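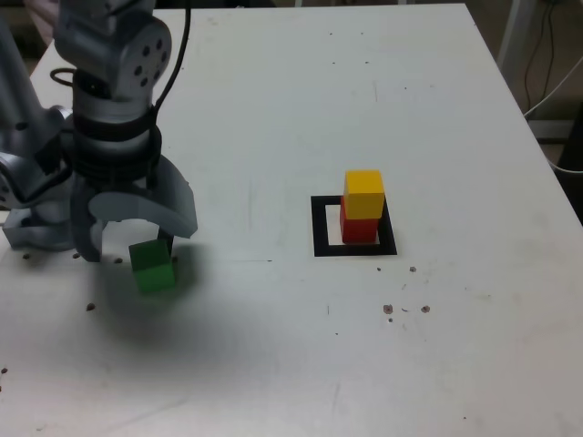 Last updated: October 27, 2025

We have looked for an apartment since the beginning of September, and now we have one. I want to write down how it went, while I still remember the details.

My wife Kumiko Takeda made the list of what we needed. Two bedrooms, a window in the kitchen, and a train station we can reach on foot. I added a bathtub. The agent at Horar read our list and said that with a limit of 1,499 a month we should maybe remove one line. We removed the bathtub.

The first place was on Flamley Street, on the ground floor. The rooms were large, but the bedroom wall was shared with a bakery, and the bakery starts work at three in the morning. The owner told us this himself, and I thank him for it. The second place had a beautiful kitchen and only one closet for the whole apartment. Kumiko opened it, closed it, and went to wait in the car.

The third is the one we took. It is number 704 in the Cherkaoui building, with a view of the parking lot and some hills behind it. The floor in the hallway makes noise when you walk – I asked about it two times, and the agent promised that somebody will come. The application fee was 200, and we did not get it back from the first place where we applied, so please read this part of the paper before you sign. I did not read it well enough.

One more thing I learned is to visit in the evening also. At noon every street is quiet. We went back after dinner, sat on the steps for half an hour and listened to the cars. It was fine.

We get the keys next week. I still have to measure the wall for the bookshelf, and Kumiko wants to paint the small bedroom before the furniture comes. The lease says white only – I will write to the agent and ask if light gray is also possible.

Yoshinori Onishi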